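Galería: pinzas, cámaras y un mando que no me convence

Inicio > Taller > Galerías > Comparativa de pinzas en simulación

Texto y capturas: Sigita Žukauskas
Actualizado el 25/12/2021

Llevo desde noviembre comparando dos pinzas de dedos paralelos, la Clekia y la Homivthorpe, con el mismo brazo simulado y el mismo controlador Dresex. El encargo vino de Henríquez, que quería saber cuál de las dos comprar para su banco de ensayos. Mi respuesta corta es que todavía no compraría ninguna. La larga ocupa el resto de la página y seguramente no le va a gustar a quien venga buscando un ganador.

Hice 100 agarres por pinza, con 14 objetos de casa: tazas, cajas, un par de libros, marcos de cuadro, una esponja. Los folletos prometen que todo esto se agarra «a la primera». Ya. Los folletos también usan siempre un cubo de lado perfecto, colocado en el centro exacto de la mesa y bien alineado con los dedos. En cuanto uno gira el cubo un poco, las cifras bonitas empiezan a bajar, y con los objetos planos bajan todavía más.

Los marcos me interesaban especialmente. Son delgados, el borde ofrece poca superficie a los dedos y cualquier error de orientación se nota enseguida. Además tapan mucho -- y se dejan tapar -- cuando la cámara va montada en la muñeca, que es la configuración que Dresex recomienda por defecto. Recomendar es gratis.
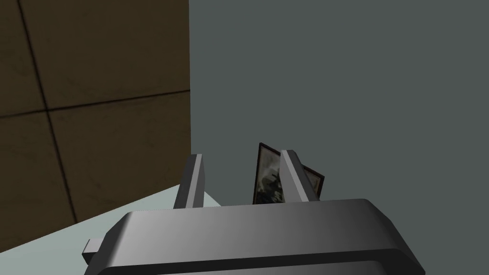 Marco pequeño entre los dos dedos, inclinado hacia la derecha. El dedo derecho oculta buena parte del cuadro.

Esta vista es la que recibe el controlador, y con ella tiene que decidir. Del marco queda libre sobre todo la franja izquierda. El cuerpo de la pinza se come la parte baja y tampoco deja ver el borde inferior, justo el dato que yo querría tener antes de ordenar que se apoye el objeto en ninguna parte. Un programa de estimación de postura puede rellenar lo que falta, claro. También puede inventárselo, y el indicador de confianza de Dresex no distingue una cosa de la otra: le he visto dar valores altísimos con el objeto girado del revés.

Probé a subir la cámara 40 milímetros. Mejora algo la visión del borde superior y empeora la de las puntas de los dedos, así que gané por un lado lo que perdí por el otro. Con una segunda cámara fija el problema se reduce bastante, pero entonces ya no estamos comparando lo que venden, estamos comparando lo que venden más una cámara que pongo yo.

Sobre las pinzas

Clekia. Cierra deprisa y repite bien la posición. Lo malo es el control de fuerza, que en el modelo simulado funciona casi a escalones: o sujeta flojo o aprieta de más. El fabricante dice que en el equipo real es continuo. Puede ser. No me han dejado uno para comprobarlo y no voy a puntuar una promesa.

Homivthorpe. Más lenta, con un recorrido más cómodo para las cajas anchas. En los marcos me dio resbalones que no sé si achacar a los dedos o al coeficiente de fricción que trae el archivo del modelo, que viene sin justificar. Lo cambié un poco y los resbalones casi desaparecieron. Lo cambié otro poco en sentido contrario y no agarraba ni la esponja. Cada cual que saque la conclusión que quiera sobre las tablas publicadas.

Sobre el controlador

El Dresex tiene 372 parámetros editables, de los cuales el manual explica una parte y el resto los nombra. Pasé dos tardes persiguiendo una oscilación en la muñeca que se debía a un filtro activado por defecto en una pestaña que ni siquiera aparece en el índice. Una vez desactivado, el movimiento es correcto. Nada del otro mundo, y desde luego nada que explique la diferencia de precio con otros mandos que ya conocíamos.

Lo que estas pruebas no dicen

Todo lo anterior es simulación. El contacto entre superficies está simplificado, la luz se porta bien y ningún cable se engancha. Si una pinza falla en estas condiciones, me lo tomo en serio. Si acierta, bastante menos. He leído comparativas que hacen el razonamiento contrario y acaban con una medalla de oro dibujada al lado del producto.

A Henríquez le he pedido que espere a tener las dos unidades en préstamo y que repita los marcos antes que cualquier otra cosa, con la cámara en la muñeca y sin tocar la fricción (en el banco real no hay casilla para editarla, por suerte). Los archivos de configuración están disponibles para quien los pida por correo; indicad qué versión del Dresex usáis, que los de la anterior no cargan.

Volver a Galerías | Contacto | Siguiente galería: ventosas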